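Jun 23, 2019 – open day at Gurkevetti

Back late from the open day, so writing this up while it's still fresh (and while I can still read my own scribbles). A good day all told, and a lovely crowd. They told us at the door they'd had more than 200 through by lunch, and I can well believe it from the queue for tea!

We had the corner bay, next to the Navaratnam people with their sorting line. They were very kind about sharing sockets and lent us a trestle when ours turned out to have a bent leg. I must remember to send it back with a thank-you.

The Trukano arm ran its pick-and-place routine for most of the day. We did 13 full runs, and stopped 6 times to let children have a go on the big red button, which was far and away the favourite part. One little lad asked whether the arm gets bored. I said I'd look into it.

## Things to sort out

1. Shorten the opening talk. Nine minutes is too long for people standing up – I could see them drifting towards the cakes.
2. Bring the long mains lead and more tape for the floor line.
3. Show the wrist view on the big screen from the start. Visitors loved comparing what they could see with what the arm gets to work with, and very close up that can be just soft grey and one tiny dark speck.

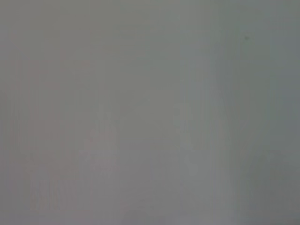

4. Ask Gonitberg whether they still want us for their evening in November, and whether we'd have the same bay size.
5. Print more of the one-page handout. We ran out before three.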